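Korkari K2 bench cell

Home > Packing and sorting > Bench cells > Korkari

Price: £1495 a month on hire, delivery and setting up extra
Lead time: ask, changes weekly
Made by: Korkari
Sold and looked after by: Skultmont

One arm, one gripper, one small camera at the wrist. Sits at the end of an ordinary packing bench and does the reach-and-place part of the job. Picks from a tote, puts down in a tray or carton, goes back for the next. Built for small warehouses and repair shops where the same person does the same reach all shift and goes home with a sore shoulder.

Not a fast machine. If you want speed look at the Zomel line, different page, different money. The K2 keeps a steady pace and it stops when someone leans in. Most of our customers run it beside people with no cage, after a proper risk assesment -- yours, on your site, not a photocopy of ours.

What changes for the team

Less reaching, more checking. The person on the bench stops lifting every item and starts looking after the cell: topping up totes, clearing the odd jam, taking out anything damaged before it gets boxed. Some people like that straight away. Some find it dull for the first week and want their old job back. Plan for both.

Rotas usually need a rethink. Where two people shared a bench, one of them can generally go to returns or goods in. Tell them early. We have walked into sites on a Tuesday morning where the staff first heard about the arm when the crate came off the lorry, and it makes for a long week.

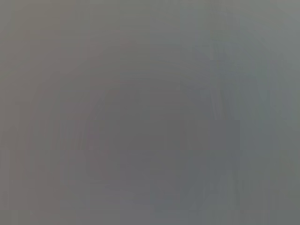

Pay is your business, but do look at it. Someone who can set up a new tray, teach a pick and restart the cell after a stop is doing a more skilled job than before. Two of our longer running customers added a small skills rate for trained operators and have kept their people.

Training

2 operators per cell included, one day on site. Covers start and stop, teaching a new pick, cleaning the wrist camera, what the lights mean, when to leave it alone and ring us. Extra operators can be added on the day if there's room round the bench. Night shift can have their own session, just ask, we'd rather come at 10pm than have days pass it on second hand.

Nobody needs to write code. Picks are taught by moving the arm by hand and pressing save.

In the box

Arm and base plate
Gripper with soft pads, spare set of pads
Wrist camera and cable
Control box and hand pendant
Stop button on a long lead
Lens cloths
Printed quick guide, wipe-clean

Good to know

Wants a bench 67 cm deep or more. Shallower and the base plate hangs over, and we won't fit it.
Normal 13 amp socket.
Wipe the camera window at the start of each shift. Takes a minute. Cardboard dust is the usual culprit when picks start going wide.
Clear bags and very shiny packs are hit and miss. Send us samples first, please, before you sign anything.
Holds 100 saved picks. Delete old ones from the pendant.

Options

Hegde tray stand, fits straight on, no drilling
Second gripper for flat items
Wheeled base (brakes must be on, the cell won't start otherwise)
Longer pendant cable

Hire terms

Minimum three months, then month to month. Servicing and worn pads included. Drops and forklift damage aren't. If it doesn't suit the work tell us in the first fortnight and we'll collect, you pay carriage only.

Demo cell is out with a customer untill the end of February. Bookings open for after that, bring a tote of your own stock and whoever is going to be working next to it.

Ask for a quote | Download the quick guide | Spares and pads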